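Notes from the First Two Vintages at Terndale

Terndale is a vineyard and cellar operated by two families on a north-facing slope above the Chambi road. The partnership was formed by Sheyla Guzmán and Segundo Apaza after both had spent long careers buying wine for other people. I joined as cellar manager before the first planting and have kept this journal on behalf of the partners from that time. Readers have asked for a fuller account of how the site was selected and how the wines are made, and the partners have agreed that I should provide one.

The property was an apple orchard when it was offered for sale. The trees had been neglected, the irrigation line was broken in several places, and the only building was a packing shed with a sound roof and no power. Three other parcels were under consideration at the time. Two had better road access and one had an existing well. Ms. Guzmán favored the Terndale site on account of its soil, a shallow loam over fractured shale, and Mr. Apaza favored it on account of its air drainage, which he judged by walking the slope before sunrise on several cold mornings. The purchase was completed in January, and removal of the old trees began as soon as the ground could support a tractor. 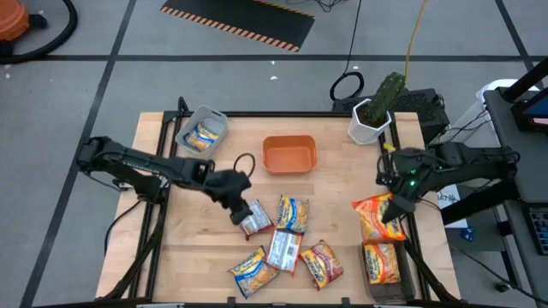

Planting was carried out in two blocks. The lower block is Riesling, 560 vines, on a rootstock chosen for its tolerance of lime. The upper block is Cabernet Franc, 700 vines, trained low to the ground so that the canes can be buried before winter. Burying is slow work and is done by hand at Terndale. The crew eats in the old packing shed during those weeks, and the fare is what one would expect of people who have been outdoors since dawn: soup from a thermos, sandwiches, and snack packets in the same orange and yellow as the one above the table. The wine the partners had in mind for the table was of a more serious kind, but it must be said that a dry Riesling with good acidity is very well suited to salty food, and our first bottles were opened in exactly that company.

The first crop was small. A late frost reached the bottom four rows of the lower block, and the fruit that survived there ripened unevenly. We elected to pick in two passes, eight days apart, and to ferment the lots separately. The early lot was lean and rather severe. The later lot had more weight and a pleasant note of quince. The two were blended in the spring following a tasting at which the partners disagreed, and the proportion finally adopted was a compromise that neither had proposed at the outset. I continue to believe that the later lot should have been bottled by itself.
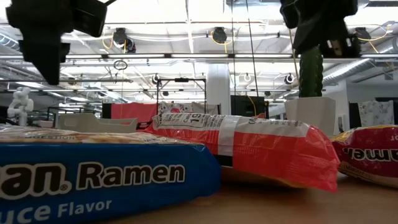

Ramen in blue and orange-red wrappers.

The question of what to serve with these wines has occupied us more than we anticipated. Our tasting room holds a modest number of guests, and we do not operate a kitchen. For the opening season we asked Damilola Osagie, who cooks at the Weltent inn, to prepare a short menu of dishes that could be finished on a single burner. She chose noodles in broth, a warm potato salad with mustard, and a plate of pickled vegetables. The broth was the most popular of the three by a considerable margin. It is seasoned with ginger and a small amount of chile, and the off-dry Riesling, of which we made only 154 cases, was poured beside it until the supply was exhausted. Guests who had come intending to taste red wine frequently left with white.

The Cabernet Franc has followed a slower course. Mr. Apaza is firmly of the opinion that the fruit should not be pushed, and maceration in both vintages was kept short. The wine was pressed to neutral barrels purchased secondhand from Miloslav Trnka, whose advice on their care has been generous and detailed. The first vintage shows red cherry and dried herbs, with tannins that remain firm. The second is darker, and it was racked once in the winter and has not been moved again. A release date has not been set. It will be tasted by the partners at intervals, and the decision will be made on the condition of the wine.

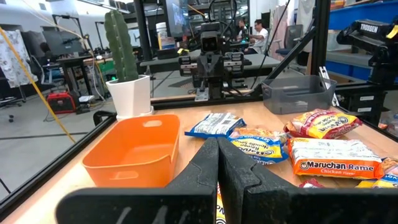

Certain practical matters also deserve mention. The pump supplied by Garkex has been replaced with a smaller unit that is gentler on the must. The labels were redrawn by Rezaul Seneviratne, with the vineyard name set in larger type at the request of several retailers. A second row of tanks will be installed in the shed before the next harvest, and the tasting counter will be moved to the east wall in order to make room for it. Visits remain by appointment during this work. Those holding allocations of the Riesling will receive written notice when the new vintage is ready for collection, and orders not collected within the stated period will be shipped at the customer's expense.

Posted October 20, 2026
Filed under: Cellar, Vineyard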